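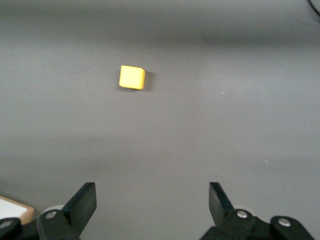 Page last changed: 2020-12-25

Walance 600 pick and place station

The Walance 600 takes over the small part work that people at a packing bench like least: pick up one piece, put it down, pick up the next. Two black fingers close on the part from both sides, and a small cube on a plain gray table is the first exercise in our setup guide.

At the Clindmont plant the station has run since July. The operators there did not leave the line. They now load trays, check the finished boxes and teach new positions to the arm - a task they learned in six hours of training. Sore wrists are reported less often, and the late shift can rotate between jobs.

Some things also became harder. Parts must arrive one by one, and the person at the station has to stop it before reaching in.

Supplied with: gripper, control box, foot switch, printed guide
Order number: 3828
Service interval: 3000 hours
Spare finger pads: from Drunov or Sayce, sold in pairs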